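책상 위에 남기는 것들

읽는 시간 2분

책상을 정리하는 사람은 대개 서랍부터 연다. 정리 상담 일을 하는 Hok-lam Yang은 순서를 바꾸라고 권한다. 먼저 상판 위의 물건을 전부 바닥에 내려놓고, 하루 동안 필요할 때마다 하나씩 다시 올린다. 저녁까지 바닥에 남은 물건이 정리 대상이다. 그가 이 방법을 쓰기 시작한 곳은 작은 설계 사무실 마시로가 아니라 문구 회사 Masero의 편집실이었는데, 직원 11명의 책상에서 가장 많이 나온 것은 펜이었다.

펜은 버리기 어려운 물건이다. 값이 싸고 자리를 적게 차지하며, 언젠가 쓸 것 같다. 행사장에서 받은 볼펜, 뚜껑이 사라진 형광펜, 심이 굳은 사인펜이 한 통에 같이 꽂힌다. Masero 편집실에서는 한 사람의 펜꽂이에서 최대 40자루가 나왔다. 그중 주인이 매일 쓴다고 답한 것은 2자루였다.

Yang은 펜을 종이에 한 번씩 그어 보게 한다. 나오지 않는 것은 그 자리에서 버리고, 나오는 것은 용도별로 나눈다. 메모용, 교정용, 화이트보드용이다. 화이트보드용 마커는 보드 옆에 두는 것이 원칙이지만, 책상에서 얇은 휴대용 보드를 쓰는 사람이라면 한 자루를 책상에 남겨도 된다. 여분은 공용 서랍으로 보낸다.

펜꽂이를 고르는 기준도 단순하다. 속이 들여다보이는 것이 좋고, 칸이 많은 것은 권하지 않는다. 칸이 있으면 채우게 된다. 메시로 된 원통형은 바닥에 쌓이는 먼지와 지우개 가루를 털어 내기 쉽다. 동네 문구점 Estow에서는 1000원짜리 기본형도 판다. 더 비싼 제품과 쓰임에 큰 차이는 없다는 것이 그의 의견이다.

놓는 자리는 손이 정한다. 오른손으로 쓰는 사람은 펜꽂이를 오른쪽에 두는 경우가 많은데, 마우스와 부딪힌다면 왼쪽 위가 낫다. 자주 쓰는 한 자루는 꽂지 않고 상판에 눕혀 둔다. 흰 상판에서는 뚜껑 색이 있는 펜이 눈에 잘 띈다. 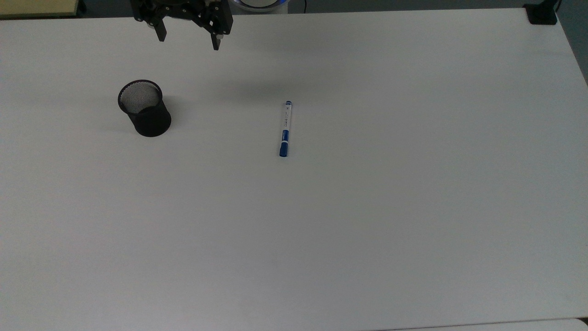
유지하는 일은 처음 비우는 일보다 시간이 덜 든다. Yang은 퇴근 전에 펜꽂이를 한 번 비우고 다음 날 아침 필요한 것만 꽂는다. 상판은 마른 천으로 닦고, 마커 자국이 있으면 물을 조금 묻힌다. 편집실 직원들은 처음 한 주 동안 이 순서를 지켰고, 그 뒤로는 절반쯤이 계속하고 있다. 나머지는 12월 대청소 때 다시 하기로 했다.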